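The Long Brown Table – Trusden Workshop Gallery

Jul 17, 2021

Trusden likes to say its bench is the most carefully chosen piece of furniture in the building. I have my doubts. The brochure spent 1000 words on the surface alone, and most of those words were "considered" or a cousin of it. What I found when I visited was a long brown table with a metallic strip along the side and a gray floor under it. 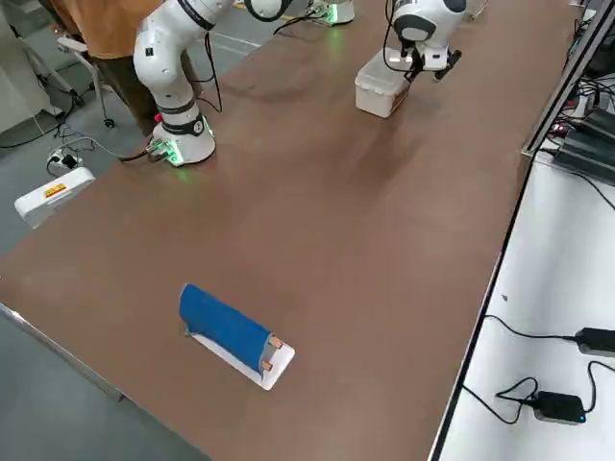

I don't mind the color, a matte reddish brown that could pass for old leather if you were feeling generous. My complaint is with the claim, repeated twice in the brochure, that the finish "resists the marks of daily work." Look at the middle of it. There are smudges and scuffs all over, faint ones, but they are there. A table that gets used picks up marks, and I would have thought more of the brochure if it had simply said so.

The blue cylinder on the white rectangle looks to me like a wrapped battery cell, lying on its side with two small copper-colored tabs at one end. Trusden wants visitors to admire the way small parts are "presented" on white. I will grant that blue shows up nicely against it. So would nearly anything.

It is also set at an angle, white piece and all. The design notes from Brusta, who did the room, call this kind of placement "informal precision." I read that line several times and still could not tell you how it differs from putting a thing down.

The two white arms have green lights glowing at their feet, and green does go with brown, I suppose. The cables are another matter. Black ones loop and trail where they please, which sits oddly with page 76 of the notes, a full page on the virtue of clean lines.

The stretch of bare tabletop is the part I came around to. Most workrooms I have photographed are buried in mugs, tape and paper, and this one leaves you some brown to look at. Whether it stays that way on a busy afternoon I couldn't say, and the people at Trusden were a little too quick to assure me that it does.

Poon, the supplier, sells the same table in a shorter length and describes it as suitable for "homes and studios." I would not put it in a home. It is too long for a kitchen and the metallic strip would look cold next to almost any chair.

Flellus is planning a room along similar lines and hopes to open it in August. They have promised a darker top and fewer visible cables. I have heard the second promise before, from other rooms, and I will bring the camera anyway. Prints from this page can be ordered through the gallery desk in one size only, on matte paper.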